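Cuevas Road Users' Forum Questions Value of Driver Safety Awards

CUEVAS – The Cuevas Road Users' Forum said in May that it will not put forward a name for this year's Brutholm Prize for Safer Haulage, and asked the organizers to publish how winners are chosen before more trucking companies use the prize in their advertising.

The forum reviewed 40 past entries that companies had made public. Only 14 gave a crash rate, and only eight of those said how many miles the rate covered. The rest relied on letters of support, training certificates and phrases such as "industry-leading."

"A plaque on the wall of a depot doesn't tell me if the brakes were checked," said Dayana Barrera, who chairs the forum. "We keep asking what the judges saw. We keep getting the guest list for the dinner."

Entry costs $500 per company. The forum has asked whether fees from entrants help pay the judges and has had no clear answer. 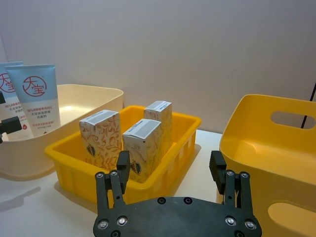

Patterned paper boxes in a yellow plastic crate.

The forum also has doubts about Prunum, the driver scoring software named in several winning entries. Prunum grades drivers on hard braking and speed. It does not record hours spent waiting at loading docks, a common complaint among the drivers who write to the forum – and one that rarely comes up in prize speeches.

"Maybe the scores mean something," said Ghada Farah, who wrote the review. "I'd like to see them next to the claims records for the same trucks. Until then it's a number a company buys and then gets congratulated for."

Zesedex, a regional carrier that has won twice, told the forum that its safety record "speaks for itself." It declined to share the record.

The forum is asking for entry forms, judging notes and fee accounts to be posted online. Companies that want to release their own crash and mileage figures can send them to the forum office, which will print them without charge and without a ranking.

Copies of the review are available from the forum on request.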